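Prineo RNA Cleanup Chemistry: Progress Report to the Reseo Fund
May 4, 2018
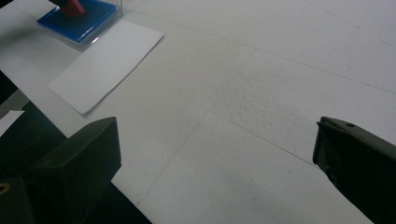 Work in this period covered the bead-based cleanup step for degraded RNA, from binding buffer selection through the first full plate runs. The binding buffer is now fixed. Of the 5 formulations carried over from the last report, the low-salt version gave the most even recovery across short fragments and has been designated Owino.

Plate runs. 80 extracts were processed in duplicate on the bench protocol. Median recovery met the target in the grant plan. Recovery fell in 4 extracts, all with high residual phenol. A second ethanol wash corrected two of these; the others are being re-extracted.

Sequencing. Libraries from the pooled extracts detected 3,533 transcripts above the agreed threshold. Adapter dimer remains higher than we want at the lowest input level — the bead ratio after ligation is the likely cause and will be titrated next.

Stability. Owino buffer held at room temperature shows no change in pH or binding capacity to date. The accelerated study at Imer is still open, and its final time point falls in June.

Spending is within budget except for magnetic beads, where repeat runs used more stock than planned. We request approval to move unspent travel funds to consumables.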